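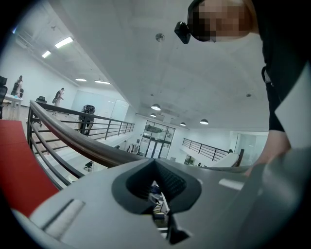 Isonel paper: 1,250 hand-held demos, 80 per cent success. Does anyone buy it?

wprins
Jun 5, 2018
The preprint says you can skip the robot altogether while collecting data. People carry a gripper with a camera on it round ordinary buildings, and the policy is trained on that. They report 80 per cent on placing cups in a building it had never seen. My trouble is with "never seen". The test site is one building. One!

halas_d
It's one building more than most papers manage. We tried the same recipe at Machala with 1,000 demos and got something usable, though nowhere near 80.

wprins
What did you get, then?

halas_d
Haven't written it up. Worse on anything shiny. Fine on plain mugs.

Heather W
I'd look at table 2 before arguing over the headline. The baseline is the same network trained on arm data from a single lab bench, so the hand-held set wins on variety before the method has done a thing. Give the arm the same spread of rooms and then compare.

fester_fan
You can't give the arm the same rooms, that's the whole point. Have you tried getting an arm up to a balcony with a railing and people walking about behind it? With a hand-held tool you just go there.

Heather W
Then the claim is that it's cheaper to collect. I'd accept that. They claim it's better data, and they haven't tested it.

agneseb
Has anyone checked how they recover the gripper pose? Big open atrium, white walls, flat white ceiling. Our tracking hates that sort of place. They say failed tracks were dropped but I can't find how many. If it was mostly the hard rooms that went, the variety is smaller than it looks.

halas_d
Appendix, second page. They give a threshold but no count.

agneseb
So no, then.

fester_fan
You lot would reject the wheel. The Surneck people repeated the cup task with their own arm and it worked.

wprins
Worked how often, out of how many? All I've seen from Surneck is a clip -- and a clip is one go. I've mailed the authors for the dropped tracks and the per-room scores. Will post if they answer.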